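Paint names tell you nothing

I went to the Grolbridge store in October to buy one can of green. The rack held 200 cards, and none of them said green. They said Meadow Hush, First Linen, Quiet Harbor. I took home three and was wrong about all of them.

Color names used to be useful. Brick was the color of a brick. A clerk could take an order by phone and get it right. Now the name sells a mood, and the buyer has to open the can to learn what is in it.

Evelien Prins, who mixes paint at Bralov, told me 15 of their names cover shades she would simply call beige. She goes by the number on the lid. I think the number should be printed large and the poetry small.

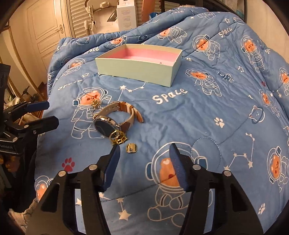 Mint green outside, pink inside, on blue. Plain words will do.

Call it pale green and let me decide how it feels.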